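Packing Lunches: Frequently Asked Questions
Pridley Family Kitchen

Which lunch box should I buy?
One with a hinged lid, so the lid and base stay together. Brunov and Skinner both make a plain one that fits a standard school bag.

What goes in first?
The biggest piece, toward the back. Smaller wedges fill the front.

Can I pack the night before?
Yes, if the box goes straight into the fridge. Leave crackers out until morning.

How do I wash the cups?
Use warm soapy water and rinse well. Lay them in the rack and let them dry for 30 minutes before stacking.

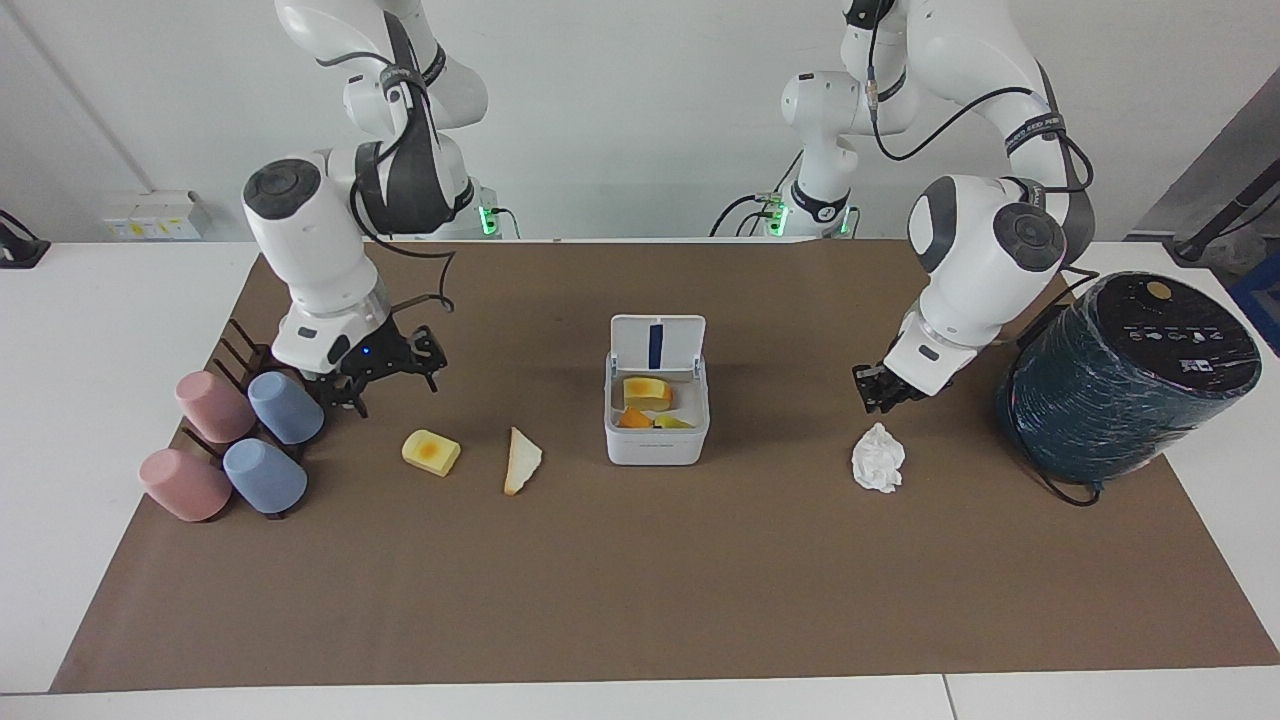

How do I keep cut fruit from turning brown?
Dip the slices in water with a little lemon juice, then pat them dry before they go in the box.

Do you sell the paper mats?
We don't. Any kraft paper roll will do. Change the sheet when it gets greasy.

Page maintained by Hina Dhanial. Updated 25/08/2026.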